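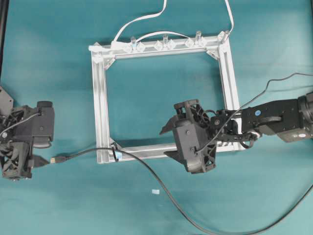 Figure 3. Aluminum frame on the teal cloth between the two arms of the Feltix cell. White cables are attached along the top bar, and the black cable with the USB plug lies on the cloth.

3.2 Cell setup and daily care

The Feltix cell has two arms that face each other over one table. The work object in this part of the study is a rectangular frame of four aluminum extrusion bars (Figure 3). We chose the extrusion for a practical reason: the grooves let us move a fitting along the bar and fix it again with one screw, so the layout can be changed between two series of trials without making a new part. Most fittings are on the top bar, where four clear pegs stand upright with transparent clips beside them. The left and bottom bars are kept plain, and the grippers may touch them freely during the approach.

The cloth under the frame was added in February. Before this, the frame was placed directly on the table plate and it slid easily when a finger pushed it from the side. The cloth gives more friction, and it also removes the reflections which disturbed the head camera. It has one disadvantage. The fabric makes wrinkles, and a thin cable can rest on a wrinkle a little higher than the planned grasp. We therefore smooth the cloth by hand before each series, but we do not glue it, as it must be taken off for washing. Small wrinkles are accepted.

The frame is not clamped. Its pose is estimated again at the start of every trial, and a small rotation on the cloth is allowed. If the estimated rotation is more than 13 degrees, the operator turns the frame back by hand and the trial is started again.

The arms are driven by the Lenditz controller, with the same settings on both sides. Each gripper has two pointed fingers, which can reach between a cable and the cloth but wear quickly at the tip. In the first weeks we changed the fingers only after a visible failure, and this was a mistake, because the grasps became worse slowly and we searched for the error in the software. Now the fingers are changed in pairs after 400 grasps. After the change, the zero position of the gripper is set again with the fingers closed. Kyrylo Zhuravel wrote a short script for this step, and it takes about 90 seconds for one gripper.

The cables of the arms themselves need more attention than we expected. A gripper cable must have enough free length for the full turn of the wrist, but a long loop can hang down and catch on a peg. In an early version we fixed the cable with tape near the last joint. The tape became soft in the afternoon, when the motors were warm, and the loop moved. We replaced it with a tie at the second link and left the rest free over the arm. After each repair the operator moves the wrist slowly to both limits and watches the cable.

Before the first trial of the day the following is done in this order. The power of the motors is off while the fingers and screws are checked. The cloth is smoothed and the frame is put back. The power is switched on, both arms go to the home pose, and the head camera calibration is compared with the stored one. If the difference is too large, the calibration is repeated and the old file is kept. Uliana Nechyporuk and Yaroslav Karpenko did these checks for all trials reported in Section 4, and the notes are stored together with the trial data.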